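The rulebook for the manipulation room at Kendska used to run to 16 pages. Gladys Giraldo keeps the old version in a drawer, under a box of tea, and will show it to visitors who ask. Most of it was written in July, in a single week, after a customer wanted to know what "our standard practice" was and the company discovered it had several.

"Everybody had one," she says. "They were very sincere about it. They just weren't the same one."

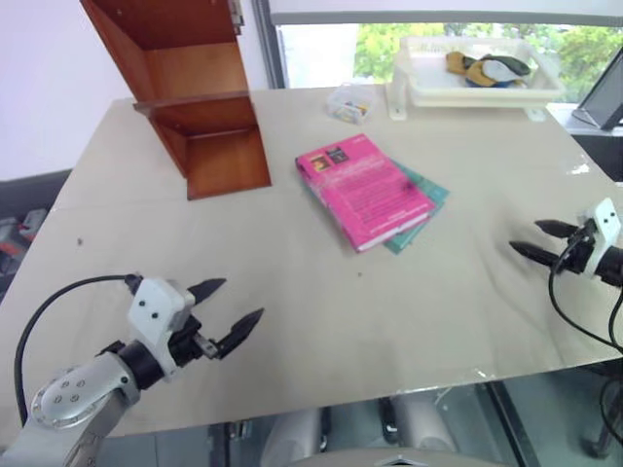

Mehrangiz Esfahani

Nov 27, 2018

Giraldo's title is head of lab practice, which she describes as being paid to be annoying before things go wrong. She came to Kendska from a firm in Irnberg that made packaging lines, and she still talks about robots the way a building inspector talks about stairs. The current rulebook is 4 pages. She would like it to be shorter and has been told to stop asking.

Her first rule covers the start of a session. Before a two-armed setup is allowed to touch a book or a shelf, whoever is running it has to say aloud what finished looks like. If the job is putting books on a shelf, does flat count? Does hanging over the side count? If one book makes it and the other stays on the table, is that half a success or a whole failure?

"People hate saying it out loud," Giraldo says. "They feel silly, talking to a table. But if you decide what counts afterward, you'll be generous. I would be generous. I'm a generous person at five in the afternoon."

Pascual Ulloa, who has run sessions in the room longer than anyone else, took a while to come around. He had kept his own scoring system in a notebook, with plus signs, minus signs and a squiggle.

"The squiggle meant it depended," he says. I ask what it depended on. "Lunch, sometimes."

The squiggle is gone. In its place is a column headed "assisted," which you mark if a human hand helped at any point, and a blank line where you write what the hand did. Ulloa admits the new column made his numbers look worse. Giraldo considers this the best thing that can be said for a column.

The second rule is about objects, and it produces the most grumbling. Everything used in a session has to be something a person might own. No foam cubes, unless the customer makes foam cubes. Books should be books, with slippery covers and pages that fan open at a bad moment. Gloves should be floppy.

"A cube is a very polite object," Giraldo says. "It sits where you put it. A paperback has opinions."
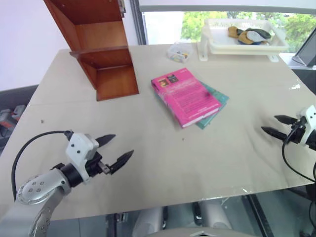

She is equally firm about leaving the rest of the table alone. In the old days, Ulloa says, the first thing you did when a run went badly was clear away whatever the arm wasn't using, and the second thing you did was forget to write that down. Now the things in the background go on the setup sheet too, and they stay for the whole session. If you move the tray, you've started a new session and you get to fill in a new sheet. People move the tray a good deal less than they used to.

The sheet itself was designed by Yhon Cuadros, who joined straight from school and made the mistake of saying he was good with forms. His first draft had a box for the position of the window blind. Everybody laughed at it for 2 days. Then they spent an afternoon comparing results from a bright morning and a dull one, and the box went back in.

"I asked for an apology," Cuadros says. "They gave me another form to design."

What about stopping? This is where I expected a long section, and it turns out to be a short one. Anyone in the room can call a stop. You don't need to be operating, you don't need to be senior, and you don't need a reason until afterward. The person operating must stop first and argue second. Giraldo says the arguing is allowed and even encouraged, as long as the arms are still.

She once called a stop over a sneeze that hadn't happened yet – she could see it coming – and still defends the decision.

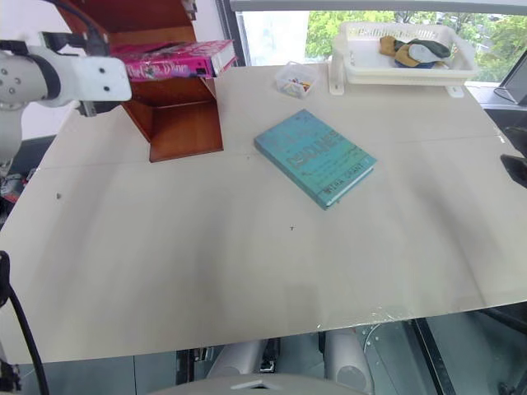

The rule she had the most trouble getting past management was the one on keeping bad runs. Kendska's log stood at 3124 entries on the day I visited, and nothing may be deleted from it, including the entry that consists entirely of the word "no." Gholamreza Kordestani, who handles the customers, had worried about how that would look. He imagined somebody from a buyer's office scrolling down and finding page after page of dropped things.

"And then somebody did," he says. "She asked for copies. She said the other supplier had sent her a video with music."

Kordestani won't say who the other supplier was. Giraldo says it was Sturno, and Kordestani asks me not to print that, and then says he supposes it's fine.

I ask Giraldo whether other labs should adopt her four pages. She looks pained. The people at Huaranga wanted a copy last spring, she says, and she sent them one, and they wrote back to ask which parts were mandatory.

"I told them the part they liked least," she says. She is still waiting to hear which part that was.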